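I think a shared office should push its chairs in at the end of the day, every chair, every desk. We tried it at Tevberg for all of May and I would keep it.

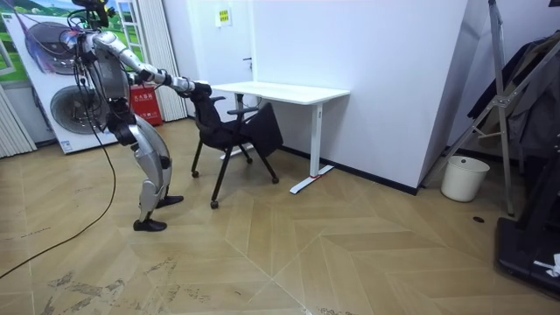 *Black office chair, white desk.*

A chair left out takes up the walkway. It also tells the next person that the desk might be taken. Our floor has 91 chairs, and I used to steer around them every morning with a coffee in my hand.
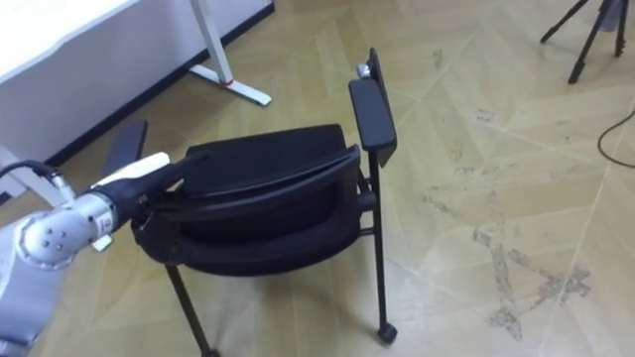 A reader at Vudico wrote back that pushing chairs in is the cleaners' job, and that grown adults shouldn't be reminded. I disagree. The cleaners have the floors to do, and moving a chair with casters takes 2 seconds.

Armrests are the one real problem. If they sit higher than the desktop, the chair stops short. Lower them first, or buy chairs without them.
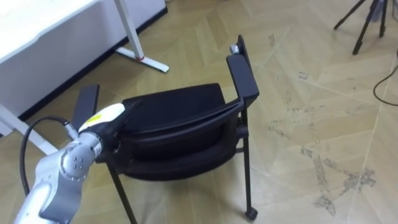 **Escobedo, June**

The office here has no rule at all. By 6 p.m. the chairs point everywhere, and people walk sideways to reach the door. I pushed mine in anyway.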